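10 Mar 2018

Started at the recording room before the others. Target for the session was 54 accepted episodes of the object pick and hold set, standing, left hand only. Finished with fewer; numbers at the bottom so I can find them later.

First job was the joint zero check. Left elbow read 3 degrees off from the last calibration file, same sign as in December, so I stopped treating it as drift and wrote the correction into the Nimport config. Right arm was clean. Hip and knee encoders were clean too, although the legs do nothing in this set except hold the standing pose. I still log them. Siham Sabbagh's argument for dropping them is file size, and mine is that whoever trains on the balance data will want the load changes when an arm goes out in front of the body. We left it open.

The start pose for this series has the left hand on the desk and the right arm down. Randa Shboul wanted a start pose in free air, but the contact gives a height reference at the beginning of every episode and the alignment script in Clulell uses it. 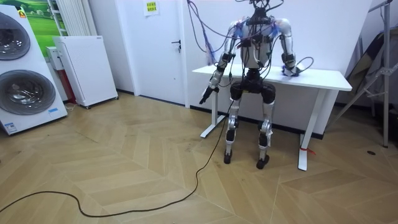
Left hand on the desktop, right arm down and out of the way.

Ran the first batch with Randa teleoperating and me marking segments. Her reaches are smooth and a bit slow. Mine from the last series are faster and have a visible correction just before the grasp. Both belong in the set. If the policy only ever sees clean approaches it has no examples of recovering from a bad one, and the Hostetti runs showed what that looks like: the hand closes next to the object and the arm carries on with the lift.

Marking rules, as agreed today and to be copied into the readme:

Approach begins at first wrist motion after the start pose.
Grasp begins at first finger motion and ends when finger current is level.
Hold is everything after that until the operator releases the pedal.
A dropped object is kept and tagged as a failure. A network stall is deleted.

The last one cost us five episodes. The stalls were all in one stretch, and I restarted the bridge process and did not see another. Cause unknown. Siham thinks the Phí recorder is holding a lock while it flushes to disk. Plausible, and I will look at the timestamps tomorrow before changing anything.

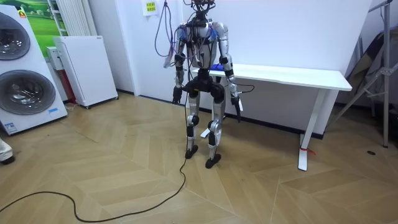 Hold segments are the part of the set I am least happy with. Most of them are too short to tell a stable grip from one that is about to slip, and the labels treat the two as the same. Slim objects are the worst case. With the arm down at the side and a slim, light-colored piece held pointing down at an angle, the finger positions can look nearly identical between a firm grip and a marginal one – the difference is in the current, and the current is noisy. I want a longer minimum hold for this object class, with the arm both down and forward. Randa agreed on the longer hold and not on the second arm position, which doubles the operator time. We will try it on a small batch and compare.

Also changed: the episode notes field is now required. Half of the old notes are blank and the rest say "ok".

Lost time after lunch to the viewer, which drew the right forearm rotated. Recorded data was fine; the model file had an old axis. Fixed and pushed.

Running total for the series is 163 accepted after today's deletions. Upload started before I left, checksum to be compared in the morning. Open items: flush timing, hold length, leg channels, ask Siham for the list of objects still missing a mass value.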